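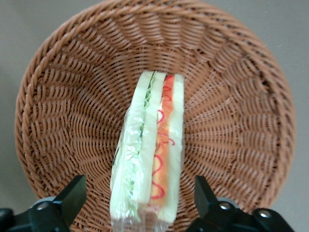 # How do you teach a robot to pick up a sandwich?

Quick one this week, lots to get through!

You can pick up a sandwich without thinking. Your hand just does it. You don't squash it (well, mostly) and you don't drop it. A robot has none of that. It has to learn every bit, and the bit we're looking at today is called **learning from watching**.

## First, the old way

Someone types in a list of orders. Move left. Move down. Close fingers. Stop.

Works great if the sandwich is always in the same place. Put it a thumb's width to the right and the robot grabs air. Turn it sideways, same problem. You'd need a new list every time, and lunch would be over.

## The new way

The people at the Sulline lab tried something else. They didn't write a list. They *showed* the robot.

1. A person steers the robot arm by hand, using a controller.
2. The arm goes to the sandwich, opens its fingers, one each side, and closes them gently.
3. All the while a little camera near the fingers is taking pictures, and the computer saves how the arm moved.
4. Put the sandwich back a bit differently. Do it again.
5. And again. And again!

Each go is called a **demonstration**, or demo for short. The Sulline team did 500 of them. It took ages. Lots of tea was drunk.

Then the computer looks through all the demos and hunts for patterns. When the camera sees *this*, the person moved like *that*. After enough practise it can make a good guess about what to do, even when things aren't quite where they were before.

The pattern-finding part is called **training**. No trainers needed. (Sorry.)

## Why a sandwich in a basket?

Because it's tricky! Think about it:

- Clear plastic is shiny. Bright spots on the wrap can fool a camera, and a see-through edge is hard to find.
- Bread is soft. Grip too hard and you get a pancake.
- A basket has a raised rim. The fingers have to reach in without bumping it.
- Woven stuff has hundreds of little lines in it. Which lines are basket and which are lunch? Easy for you. Hard for a computer.

The colours help a bit, though. Pale bread, green lettuce, an orangey filling with a squiggle of red on it. None of that looks much like a tan basket.

## So did it work?

Here's the test. The team wanted to know if *more* demos make a *better* robot. Sounds obvious, but scientists have to check, even the obvious stuff.

So they trained the robot twice. Once with only 125 demos. Once with all 500. Then each one got 47 tries at picking up a sandwich, with the sandwich in different spots.

The robot with fewer demos was OK when the sandwich was standing in the middle. Near the rim it got in a muddle. Sometimes it closed its fingers too early, sometimes it just sort of hovered.

The robot with all the demos did better nearly everywhere. Still not perfect. It still missed some of the ones near the rim.

Then a surprise. The team made one more set, the same size as the small one, but this time they moved the sandwich a LOT between goes. Every corner, every angle. That robot did almost as well as the one with the big pile!

So **different** practice can beat **more** practice. Like if you only ever kick a football from one spot, you get really good at that one spot. Move around and you get better at football.

## What counts as a fair test?

Good question to ask about any experiment. The team kept these the same each time:

- same basket
- same kind of sandwich
- same fingers on the robot
- same lights

Only the practice changed. If they'd swapped the lights aswell, they wouldn't know which thing made the difference.

## Try it at home

You need a friend, a blindfold, a bowl and something soft in a wrapper.

Blindfold on. Your friend says where to move your hand: left, right, down, close. Five goes, with the soft thing in the same place every time. Then five goes with it moved about. Write down how many you get each time. Swap over.

Did it get harder when it moved? Did you get better by the end?

## Words to keep

**Gripper** – the robot's "hand". Often only two fingers.

**Demonstration** – one go, shown by a person, for the robot to learn from.

**Training** – the computer looking for patterns in all the goes.

Next time: how robots know when something is slipping. Bring a wet bar of soap.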